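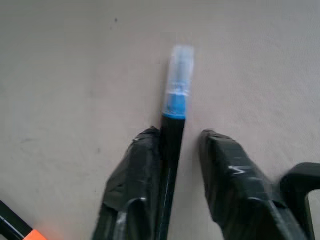 Review: Toltside two-finger gripper with wrist camera, after 30 days on two arms

Posted Monday, October 19, 2026

I bought two Toltside grippers for our small lab because I wanted to compare them with the Vollham ones we have used before. Our work is two arms at one table, with small everyday things, mostly pens and markers. That sounds easy, but a marker is a rather honest test for a gripper. It is thin, it is smooth, it rolls away, and if the fingers do not close in parallel you see it at once, because the marker turns in the jaws.

I must say first that I paid for both units myself from the lab budget, and that English is not my first language, so please forgive the long sentences.

Mounting and cables

The gripper comes with an adapter plate and a bag of screws. The instructions show the plate from one side only, and on the first arm I mounted it turned by 90 degrees, which I noticed when the camera looked at the wall. The second arm took me 15 minutes. The camera sits in its own housing above the jaws, and the cable comes out from the housing and goes back along the arm. You must leave a generous loop there. I made it too short the first time, and each time the wrist turned fully, the plug was pulled a little. A longer loop solves it, but then the loop can catch on things standing at the side of the table, so you have to think about where you put them.

I would have liked a clip for the cable in the box. The Vollham has two such clips, and they are good ones.

The fingers

As delivered, the fingers are hard and quite slippery. With a plastic marker I lost the grip in nearly every fast movement. The seller recommends his own rubber pads, which were not in stock for the whole time of my test. I therefore wrapped the fingers in black tape, as many people do. With tape the grip is much better, and I stopped thinking about slipping for ordinary pens.

The tape has its price. It makes creases, and a crease is a small hill under the marker. A round barrel likes to lean to one side of such a hill, so it stands not quite straight between the fingers, and the angle is a bit different after each new wrapping. If you teach your arm a movement with one wrapping, please do not change the tape in the middle of your work. I did this in the second week and had to repeat two days. Also, wrap from the tip down and pull the tape firmly. The end of the tape should lie on the outside of the finger, never on the gripping side.

Force and opening

The closing force has 7 steps. Steps one and two are useful only for paper and foam. I used step three for markers and step five for heavier objects such as a full bottle. I did not need the highest steps and I would be careful with them near anything you want to keep. The opening is wide enough for a normal drinking bottle, but with little room to spare, so your approach has to be exact.

The jaws close evenly on both units. This is where the Toltside is clearly better than my older Vollham pair, in which one finger always came a little before the other. For picking up a marker that lies flat on the table this makes a real difference, as the early finger pushes the marker away before the other one arrives.

The wrist camera

The picture from the wrist is sharp in the area between the fingertips, and you can see well whether a finger is touching the object or there is still a gap. For me this is the main reason to buy this model. Black fingers and a black barrel are not an easy combination, and on a light table the camera manages it well. A clear plastic cap is more difficult, and the edge of it becomes soft in the picture. I choose the coloured part of the cap as my reference point and I recommend you do the same.

What I do not like is the behaviour beside a large window. When the sun comes out, the camera needs a moment to adapt, and shiny tape gives bright lines which move with the wrist. Matte tape is better. The settings program, Aoun, allows you to fix the exposure by hand, but it forgets the value after each restart. I hope this will be corrected.

Passing from hand to hand

With two arms, the handover is the part which I wanted most to test. Both grippers must come very close together over the middle of the table, and here the size of the housing matters. The Toltside is rather tall because of the camera on top, but narrow at the front, and the jaws can meet before the housings touch. With the Vollham pair I always had to turn one wrist to the side.

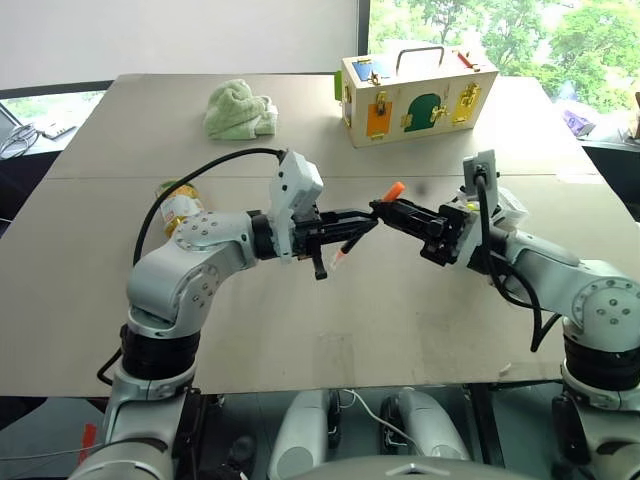 Gifty Tsikata wrote under my first short post that she would not judge a handover with short objects until both force settings had been tried the other way round, with the receiving side softer than the giving side, and that on her Toltside pair this stopped the small twist at the moment of release.

I tried her advice for one afternoon. She is right about the twist, at least for thick markers. For thin pens I went back to equal force on both sides, as the softer hand did not hold them well enough when the other one moved away. The delay between closing one gripper and opening the other is also worth some patience. The standard value in Aoun is too short for my taste – I made it double and the handovers became calmer.

Noise and heat

The gripper is quiet when moving and gives a thin whistle when holding. After a long morning the motor side is warm, but I could always put my hand on it.

Would I buy it again?

Yes, for work with small objects and with two arms. If you have one arm and you lift boxes, the Vollham is cheaper and its cable clips are better. Please order the rubber pads together with the gripper if they are in stock, and buy a roll of matte tape in any case.

My next test will be the Fostham finger set, which fits on the same base. It is ordered but has not arrived yet.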